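May 2026
Workshop kitchen, bench by the wall. Electric pot, second round of notes.

Carrying on from the January page, where I only got as far as boiling water in it and writing down that the dial was stiff. Everett Pruitt wants to know if the pot can go on the list for the Plondholm kitchens, so this time I cooked in it.

Barley first. 200 g of barley, 1,000 ml of cold water, lid on, dial turned to the top function on the left of the panel. The labels are in Chinese with a small icon next to each. Reginald has promised a translated card and I have left a gap in the folder for it. Until then I am writing top, middle and bottom, and everyone else should do the same or the notes won't match up.

Came to the boil without spitting. Steam comes out at the holes on the right-hand side of the lid, so keep your sleeve away from there when you reach for the handle. Barley was cooked through but there was more water left than I wanted. Drained it and used it for lunch.

Second go with 500 ml and the same weight of barley. Too dry, and a skin of it stuck on the bottom. Soaked off in the sink with no scrubbing. The right amount is somewhere between the two and I'll try again when we have more barley in.

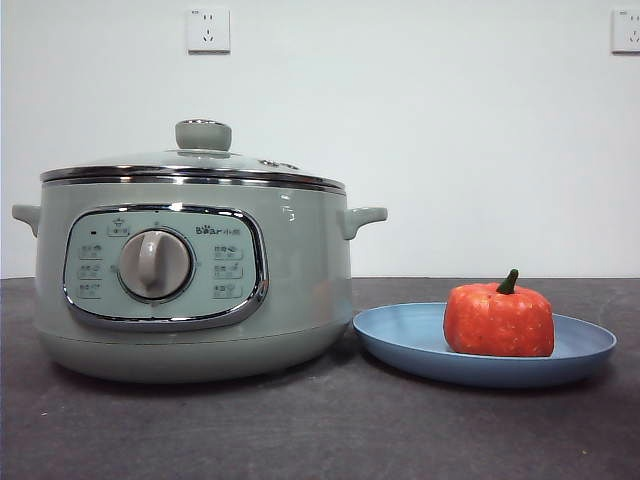
Then the vegetable stew, which is the one Everett is really asking about. Onion, carrot, a red pepper, a tin of tomatoes, stock to cover. Softened the onion on the middle setting with the lid off. It browned faster in the centre than at the sides, so it needs stirring more than it would in the Kasprzak pan. After the stock went in I changed to the bottom setting and left it alone. Flavour fine. Pepper went in too early and had no bite left. Next time add it near the end.

Handling. The side handles are short. With oven gloves on I could get hold of them, but it was a clumsy grip and I would not want to carry a full pot across the room. Ladle out at the bench. The knob on the lid is a good height and easy to pick up. The chrome round the lid shows every fingerprint and wants a dry cloth after washing up.

Dial has loosened since January. I can turn it with one wet hand now, with the ridge to push against.

Things to do:
Barley again, water between the two amounts above.
Rice, same cup as we used for the Prodel cooker so the two can be compared.
Chase Reginald for the card.
Ask Grirnura if they sell a spare lid and what it costs.

Pot is washed and dried. Leftover stew is in the fridge, bottom shelf, help yourselves.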